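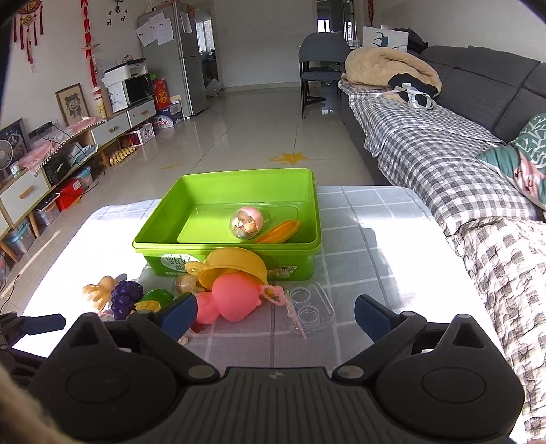
A hand-held gripper over a table of toys. The green box already has a capsule ball and an orange plate inside.

How Do You Teach a Robot to Tidy Up?

Picking up a toy is easy for you. You look at it, you reach out, and your fingers close. You don't stop to think about how far apart your fingers should be or how hard to squeeze.

A robot has to learn all of that. One way to teach it is to write out instructions in computer code. That works well when the robot does the same job in the same place every time, like putting a lid on a jar in a factory. It works badly in a living room. Toys are all different shapes, and they never land in the same spot twice.

So people also teach robots by showing them.

Showing by hand

The tool in the picture is a gripper that a person holds. It has two arms, and each arm ends in a blue pad. The pads do the job of a finger and thumb. When they move toward each other, they can pinch something between them. When they move apart, they let go.

A camera goes along with the tool and looks out over the pads. While the person works, the camera records what the tool "sees." The person might pick up the toy corn, carry it over to the box, and drop it in. Then they pick up the next toy, and the next.

Each time someone does the job from start to finish, it is called a demonstration. A computer can study the recordings to work out how the tool moved and when the pads opened and closed. Later, a real robot arm with the same kind of pads can try to copy those moves.

Showing by remote control

There is another way to do it. The person can stay back and steer a robot arm from a distance. This is called teleoperation. "Tele" comes from a Greek word that means "far."

Sometimes the person uses a joystick, a bit like a video game. Sometimes they move a small model arm on a desk, and the big arm copies every move. The robot records its own motion as it goes.

Both ways have good points. With remote control, the robot practices with its own body, so the recording fits it exactly. But it can be slow, and you need the whole robot in the room. A hand-held gripper can be carried to a kitchen, a bedroom, or a school, and most people learn to use one quickly.

Why so many tries?

Think about learning to tie your shoes. Seeing it once was probably not enough. Robots need even more practice than you did. At Gestis, a small workshop in the town of Clamstead, one tidying job took more than 1000 demonstrations. The team did them in 14 different homes.

"If you only ever show it one table, it learns that table," says Inès Cordier, who plans the lessons there. "Then you change the tablecloth and it gets stuck."

That is why the people doing the showing change things on purpose. They turn the box around. They use a different room, or they work at a different time of day. Bright sun can make part of a table look almost white to a camera, and the robot has to cope with that too.

They also mix up the toys. Look at the ones on this table. The bowl is tipped on its side, so a gripper could pinch it by the rim. The bunch of grapes is bumpy. The little pink hair clip is small and has to be picked up carefully — if the pads are a bit too far to one side, they will miss it. A doll with a large head may tip over when it is lifted by the feet.

What about mistakes?

People drop things when they are showing a robot, just as they do at any other time. If a recording is too messy, it may be thrown out. Some mistakes are kept, though. If a person drops a toy and then picks it up again, the robot can learn what to do when it drops something.

Try it yourself

You need a pair of kitchen tongs, a box, and 20 small things that won't break.

Put the things on a table and move them all into the box using only the tongs. Go slowly the first time. Which things were hard to hold? Did you have to turn your wrist?

Now close one eye and do it again. Judging distance is harder that way. A robot with only one camera has the same problem.

Words to know

Gripper: the part of a robot that holds things.
Demonstration: doing a job once, all the way through, so that a robot can learn from it.
Teleoperation: controlling a machine from a distance.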